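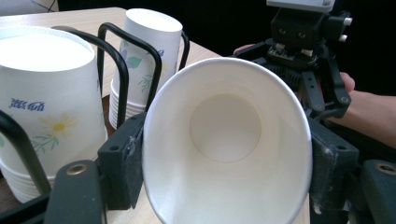 My sister-in-law says paper cups belong in the cupboard, in the sleeve they came in, and that a rack for them is one more thing to dust. I held the same view until August, when we had 27 people through the house for a family lunch and I got tired of hunting for the open packet.

So I ordered the Lerkeo wire cup rack, in black, and I'm very happy with it! The bars loop up over the stacks and hold them nicely upright, which matters more than you'd think when small children are grabbing from the top. I keep plain white cups for coffee and the pretty printed ones (flowers and leaves, a bit cheerful) for tea.

A few grumbles, all small. It's light, so it slides on a smooth counter – I stuck 4 felt dots underneath and that cured it. Wider cups from Fullska wouldn't go in without a shove, and the rims came out a little bent. Taller stacks also lean if you fill them right up, so I stop at 30 cups altogether and put the rest away.

I'd buy it again, and I may get a second one for the church hall in Salham, where the cups still live in a carrier bag under the sink.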